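Print this page | E-mail this page

Two Arms and a Table: Our Workshop Build

Welcome to the gallery for the Zivon build, our two-armed tidying robot, which lives in the shared workshop at Vullbridge and takes up far more of our evenings than any of us planned. It started in February as a pile of second-hand parts and a very long shopping list, and it is now a proper working machine with two arms, two grippers and a great many cables. We are enormously pleased with it!

For anyone new to the project, the idea is simple enough. We want a robot that can pick light rubbish off a work surface and drop it in a bin, with no fixed positions and no special objects, just whatever gets left behind after a busy night at the benches. Paper is our main test material. It weighs next to nothing, it never has the same shape twice, and we have a box of 300 sheets of brown kraft that came wrapped round the Staltitz motor order, so we are not going to run out in a hurry.
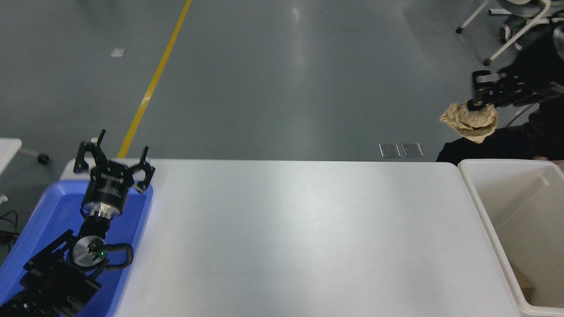
Paper run: crumpled kraft in the right-hand gripper, near the top of the bin. The left gripper is wide open over the blue tray.

We love this view because you get both grippers at once, looking down across the white table with the yellow floor line behind. The little green light on the left arm's joint is one of our favourite bits (it makes the whole thing look terribly serious).

Some notes for fellow builders, as we do get asked. The control software is our own and goes by the name of Løken. It has been rewritten 3 times so far, and the present version is the first one that we can change without breaking something else. The fingers are driven in pairs, and we set the opening width separately for each gripper, so you will often see one side wide and the other closed up. Cable routing was the fiddliest job of the lot. Leave more slack than you think at the wrist, and then turn every joint slowly by hand to its limit before you switch anything on. We went through nine layouts before we found one we liked, and we would still move the loop on the left arm a little further back if we were doing it again.

We keep a log of every grasp the robot tries, and the counter stood at 1593 when we put this page together. Crumpled balls are lovely to work with, flat sheets are a pain, and thin card is somewhere in the middle. Next on the list is a softer set of finger pads, and after that we want to try string, which everybody in the workshop has a strong opinion about!

If you are building something similar at home, do write and tell us what you are using for grippers. We read everything, and photos are very welcome.

Page updated May 13, 2024

This site uses cookies to remember your settings. By carrying on you agree to their use. OK | Find out more

Contact us | © Zivon build, Vullbridge | Back to top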